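Section 3. Setting Up the Game Clock

This section covers the Quintero tabletop game clock as supplied to member clubs of the Stadurton league. It assumes that the clock has been unpacked and the batteries fitted as described in Section 2. Arbiters who already know the earlier Todthorpe model should still read the steps on bonus time, as the order of the button presses has changed.

3.1 Placing the clock

1. Stand the clock on a firm, level surface beside the board, with the display facing the arbiter's side of the room.
2. Check that both players can reach their own button without leaning across the board.
3. Slide the power switch on the underside to ON. The display shows the last setting used.
4. Confirm that the lever on top moves freely in both directions.

Note: The player with the darker pieces normally chooses the side on which the clock stands. Where tables are arranged in rows, the arbiter may require all clocks to face the same way.

Caution: Do not place the clock on a tablecloth or a folded board. The lever may fail to register a light press if the base can sink or tilt.

3.2 Choosing a time setting

The clock holds a set of stored time settings and one free setting that the club can enter for itself. To enter the free setting:

1. Press and hold MODE until the word SET appears.
2. Press the plus or minus button until the left display reads the number of minutes required. The league standard for evening matches is 45 minutes for each player.
3. Press MODE once. The left display stops flashing and the right display begins to flash.
4. Repeat step 2 for the right display. The two sides do not copy each other, and a handicap game may call for different times.
5. Press MODE again to move to bonus time.
6. Enter the number of seconds to be added for each move. Enter zero if no bonus is to be given.
7. Press and hold MODE until the clock beeps twice. The setting is now saved and will remain in memory when the clock is switched off.

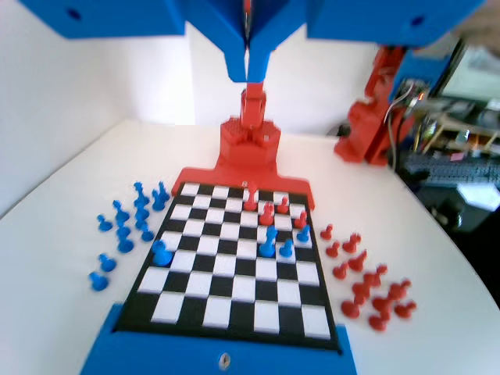 If no button is pressed for a long period during these steps, the clock leaves the SET screen and returns to the previous setting. Nothing entered up to that point is kept, and the steps must be repeated from the beginning.

3.3 Starting and pausing a game

1. Make sure the lever is raised on the side of the player who moves first.
2. Press START. That player's time begins to run.
3. To pause, press START again. Both displays hold their values and a small bar appears between them.
4. To resume, press START once more.

Only the arbiter should use the START button after play has begun. A player who wishes to make a claim should pause the clock and call the arbiter to the table.

3.4 Correcting the time during a game

A correction may be needed when a penalty is given or when the lever was left in the wrong position.

1. Pause the clock.
2. Write down both times before touching any other button.
3. Press and hold the plus button until the left display flashes, then adjust as in 3.2.
4. Show the corrected times to both players.
5. Press START to resume.

Caution: Pressing MODE while the clock is paused ends the game in memory. The times cannot be recovered.

3.5 Faults

A clock that loses time, fails to beep or shows a faint display after new batteries have been fitted should be taken out of use and labeled with the name of the club. Send it to Mafalda Matos at the Forkesano equipment store. Requests for a replacement clock before a match should be addressed to Olga Henriques, league equipment officer.

Storage between seasons is covered in Section 4.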